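The Inventory at Plirkholm

The lease on the house at Plirkholm ran out at noon. The agents, Hladun of Gosport, had sent a schedule of contents, and the schedule had 176 lines. The tenant was required to initial each one. She began in the porch at first light with a pencil and a clipboard.

Line 1 was a boot scraper, iron, sound. Line 2 was a coat rail with one hook missing, and the hook was still missing. She initialled both. By line 60 she had finished the ground floor except for the larder, where the shelf heights were recorded to the nearest eighth of an inch and had to be checked with a rule.

The method was simple. Read the line, find the object, compare its condition with the condition stated, initial. Where the two differed there was a column for remarks. Her mother had lived in the house for the last part of her life and had not been a careful woman with crockery, so the remarks column was filling up. Gravy boat, chipped at lip. Meat dish, riveted. Cups, short by one. The missing cup had gone over the sea wall in July, in a temper, and had not been replaced. She wrote "lost".

Upstairs the work went faster. Beds do not chip. She turned each mattress, noted the date on the label and turned it back. In the smaller room the paper had come away from the wall above the skirting, and behind it was an older paper with a pattern of reeds. The schedule did not mention the reeds. She pressed the flap down with her thumb and it stayed for as long as she held it.
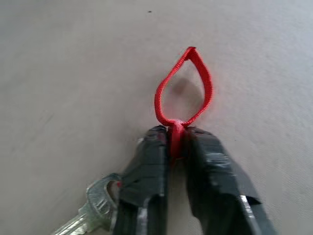
The keys came last, on line 176. The schedule said "keys, as tagged", and gave a colour for each door. Front door, green. Coal store, white. Boat shed, red. She laid them out on the window sill and went through them in that order. The boat shed key was a plain silver one on a flat strap of finely woven red stuff, doubled over into a loop and drawn in tight at the bottom. The fold at the top had taken a crease. Her mother had hung it from a nail by the back door and had never, so far as the daughter knew, gone down to the shed with it.

She went down now. The lock was stiff and the key had to be drawn back a fraction before it would turn. Inside were two trestles, a tin of varnish and a dinghy under a sheet. The name on the transom was Skosutdale. She consulted the schedule. There was a line for the trestles and a line for the tin. There was no line for a dinghy.

She read all the pages again, standing in the doorway for the light. Then she measured the hull with the rule she had used on the shelves, and wrote the length on the back of the last sheet, where there was no column for it.

At twenty to twelve she locked the shed, walked up to the house and put the green key and the white key in the agents' envelope. She initialled line 176. In the remarks column she wrote "red: to follow", dated the foot of the page 3/25/18, and went to ask at the yard what they charged for a trailer.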